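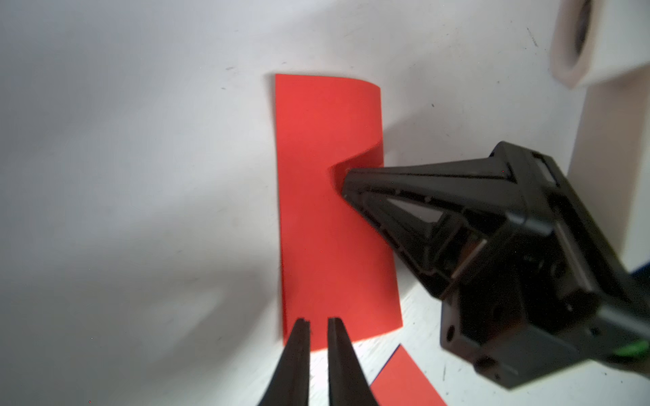 My project is the paper snack cone, the kind you get filled with chips or roasted peanuts and eat out of while you walk. I picked it because my design class asked for "a container made from one material" and I was hungry when I read the assignment. No tape, no glue, no staples, just paper and whatever folds will hold it shut! I went with red from the start, and I'm glad I did, since a white tabletop and a saturated red sheet make every little problem easy to see. Look at how the top right corner comes up off the table, and the soft bend running across the middle. There's already a crease where the paper is being pressed, and a bend like that can go two ways: it can relax and lie back down, or it can turn into a fold in a spot where I never wanted one. A lot of this report is about that second thing.

## What I was trying to do

The plan I handed in on 10/12/25 said I would compare three cone designs and recommend one. I kept the names I'd scribbled in my notebook, so here they are:

- **Rarorura**: a plain roll. You start at one corner, roll across to the other, and tuck the tip up.
- **Anano**: a roll with a folded collar around the rim. Slower to make, a lot nicer to hold.
- **Lưu**: folded flat first, then popped open. It looks great flat. Keep that in mind for later.

My lab partner was Lâm Chu, who has much more patience than I do and better fingernails for creasing. Tâm Lã helped us with the eating part, which we called load testing in the plan so that it sounded serious.

## The paper

We bought a pack of red sheets from Endico, the little stationery place by the bus stop. It's ordinary 80 gsm paper, the same weight as printer paper. I also tried some heavier craft paper I had at home, and it made a beautiful sturdy collar and then cracked white all along the fold (red dye on the surface, plain fiber underneath, you can guess how that looks). So the thin stuff won, even though it feels a bit flimsy when you pick up one sheet by itself.

Size matters more than I thought it would. I started out with small pieces to save paper, and that was a false economy, because a small cone has hardly any overlap down the side. Overlap is what keeps the thing closed. With a bigger sheet the paper wraps around itself an extra turn and the layers grip each other. 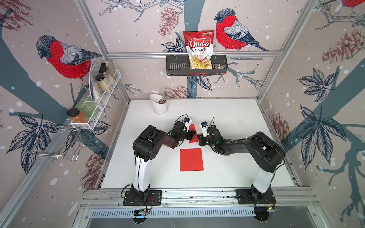 Does the direction of the paper grain make a difference to how well a cone holds?

It does for the plain roll, where rolling along the grain gives a smoother side and a tighter tip, but I couldn't feel any difference in the flat-folded one.

I should say how I found the grain, because Lâm asked me to write it down. You lay the sheet flat, bring one edge over toward the other without creasing it, and press lightly. Then you turn the sheet and do the same thing the other way. One direction pushes back at you and the other gives in. The one that gives in is bending along the grain. I drew a tiny pencil arrow on the back of every sheet after that, and a few of the finished cones still have an arrow on them somewhere. Sorry, Lâm.

## Testing

Each design got the same treatment. We made a batch of 20, filled each cone with cassava chips, walked down the hallway and back, and then let Tâm eat out of it standing up. A cone failed if the tip opened, if the side came undone, or if anything fell on the floor. I wrote down pass or fail plus any comments, and Tâm's comments were mostly about the chips.

The Lưu design was the big letdown. It folds down so neatly, and I loved it, and the minute you put chips in, the weight pulls the seam apart from the inside. I tried an extra tuck at the bottom and that held for a while, but then the mouth went oval and you couldn't get your hand in.

The plain Rarorura roll did better than I expected. Its weak spot is the tip. If you leave even a small hole down there, salt and crumbs come through onto your shoes. Once I started pinching the tip flat and folding it up along the seam, most of that stopped.

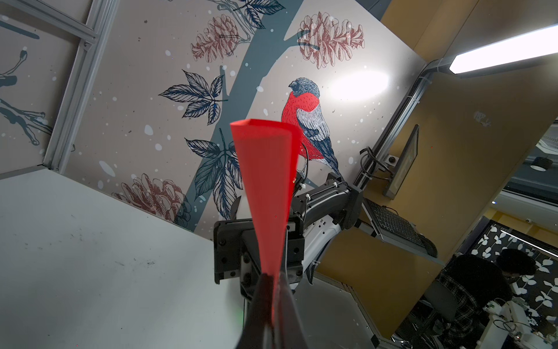

The pinch has to be firm, though, and you have to do it before you let go of the roll, or the layers slide and you're back to a loose tube. I lost a lot of sheets learning that. I'd get the wrap nice and tight, reach for the tip, relax my other hand for one second, and the whole thing would unwind.

Anano was the best one overall. The collar is a narrow strip folded outward at the top of the sheet before you roll, and it does a couple of jobs I hadn't planned on: it stiffens the rim so it stays open, and it gives you something to hold so you don't squash the chips. It does take longer. Lâm got quick at it. I never really did.

## What I'd change

I'd measure the collar next time. I was eyeballing it, and the ones that came out wide were too stiff to roll evenly, so the rim had corners in it. I'd also try warm food, because everything we tested was dry and I have no idea what oil would do to thin red paper, or to the person holding it. Tâm has already volunteered for peanuts.

The folding steps for Anano are in my notebook with the arrows drawn in, and I'll redo them cleanly in November for the class display, along with a stack of blank red sheets so people can have a go themselves.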